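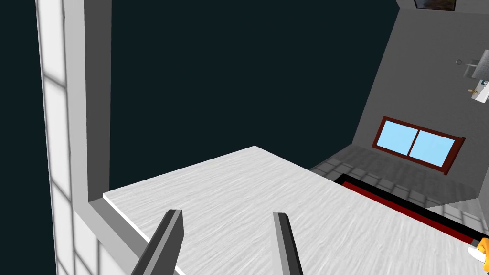
Gunum - sim gallery, October

Quick page so people stop asking me for stuff in the chat. Gunum is the two-arm build In-ho Na and I have been doing at the Vondport shared workshop, back bench by the compressor. Real one is still mostly a base and a box of parts. Sim one drives around a house. So the gallery is all sim this month, sorry metal people, your turn is next.

Everything renders out of Cotima, our own pile of scripts on top of a physics engine. Name was In-ho's idea. I wanted something shorter.

Tabletop reach

Fingers open, come in over the table, stop, close, back off. Sounds like nothing. Took us 2 weekends to get the approach angle right, fingers kept going in too flat and hitting the edge of the slab. Now we tilt the wrist first and then drop. Much better.

Grip force is still a made up number. Will fix when the real fingers are done, Khôi Châu is printing the third version now and says the pads need to be softer. He is probaly right.

Settings if anyone wants to copy: 14 joints total, arms only, base locked for all the table stuff. Random start pose every run. Table doesn't move. We did try moving the table. Bad evening.

Doors and doorways

My favorite part and the part that eats all the time. An arm sticking out in front is fine in an open room and a real pain at a door. The base planner thinks the robot is a circle. It is not a circle, it has elbows.

Fix for now - arms folded up and forward, elbows in, slow through the gap, then unfold on the other side. In-ho wrote a check that stops the base if either gripper gets too close to a door edge or a handle. It stops a lot. Too much maybe. Friday's job is to turn it down a bit and see what gets scraped.

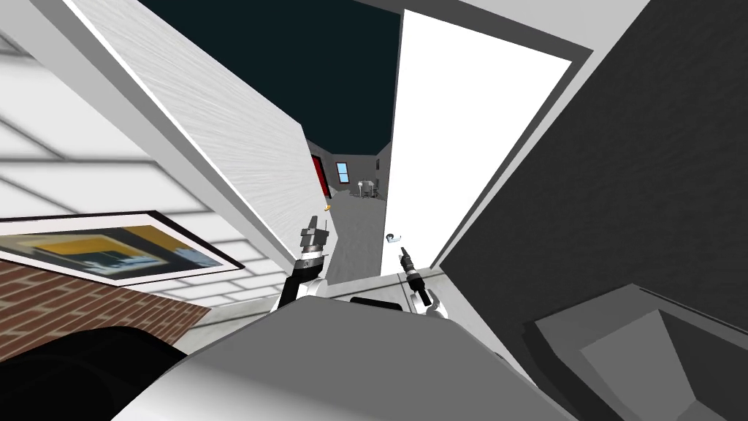 Also the head camera. The roll offset in the config was wrong for ages and we both just got used to reading everything sideways. I have a branch with it straightened out but all the old runs use the old value, and mixing the two broke the training, so the old value stays until the next full batch. If you pull the repo leave that line alone please!!

Batch so far: 800 runs started, 288 kept. The rest are arms hitting the doorframe, base timing out, or one very dumb bug where the left gripper got the right gripper's commands. Logs are on the shared drive, folder is called doors_new, don't use doors_new_2, that one is junk.

House layout

House is put together from free furniture models and whatever textures were lying around. Brick inside, tile pattern on stuff that has no business being tiled, colors all over the place. I like it that way. If it can find its way in there our kitchen should be easy (ha).

Far room is for the long drives. Go through, find the small furniture, stop before you hit the small furniture. Works best with the lights turned up. Low light the depth gets noisy and the base sort of wanders.

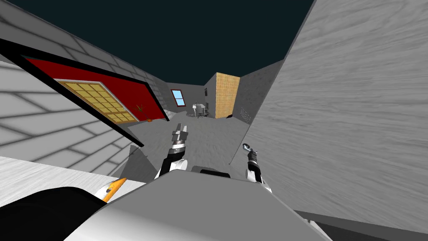
Next up is walls. Base still likes to hug the right hand one on long runs, no idea why, my guess is a sign error in the odometry and In-ho's guess is me. We'll see.

Parts list for the real base, still open:
- wheel motors, ordered from Guerreiro, one came, one didnt
- shoulder brackets, cut, need deburring
- e-stop, have it, not wired
- wrist bearings, wrong size, going back
- cable chain, anybody got spare?

If you're in the workshop in the evening come by the back bench and have a go, there's a gamepad hooked up to the sim and you can drive both arms yourself. Triggers are the grippers. Left stick is the base. Go easy on the left stick.

More when the motors show up. Comments are off, spam, use the workshop chat.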